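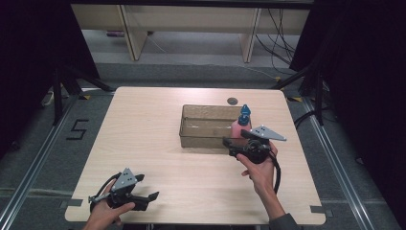 ## Bins and Bottles: Frequently Asked Questions

**Do I have to empty the whole cupboard first?**

You can try it the other way. I did, in March, and ended up with a tidy front row and a back row dating from a previous tenant. Empty it.

**Should the bottles go in the bin or next to it?**

In it, if they fit standing up. Anything with a pointed nozzle stays upright, cap on. A bottle lying on its side is a leak that hasn't picked a day yet.

**Which bin should I buy?**

One that fits your shelf. Measure the shelf, then measure it again at the back, where the pipe is. The Gruker and the Bilside both do the job. The Wukik has a lid, under which things go to be forgotten.

**Clear or solid?**

See-through, even if it's tinted. You don't need a perfect view of your glue, only enough of one to stop you from buying more.

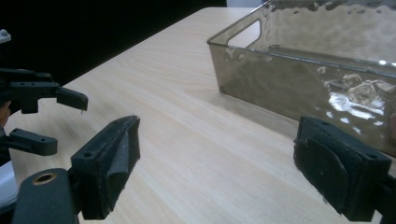

*Reading time: 2 minutes*

**Are handle holes worth having?**

Yes, on any shelf above your shoulders. Hook your fingers in and pull slowly. They're no use for small parts, which will find the hole and leave by it.

**Does textured plastic hide scratches?**

Fairly well. It also hides dust until the sun comes in, and then you get all of it at once.

**How do I wash one?**

Warm water, dish soap, soft cloth. Skip the scouring pad. Let it air-dry upside down before anything goes back in.

**Do I need labels?**

Kidus Seyoum wrote in to say he labels all 8 of his bins, including one marked "Misc." and another marked "Misc. 2." I have no advice for Kidus.

**What about the Mamo drawer inserts?**

Those are for drawers. I've had this question more than any other, and the answer still depends on whether you have a drawer.

**Can I stack open bins?**

Only empty ones, nested. Full ones need a shelf between them.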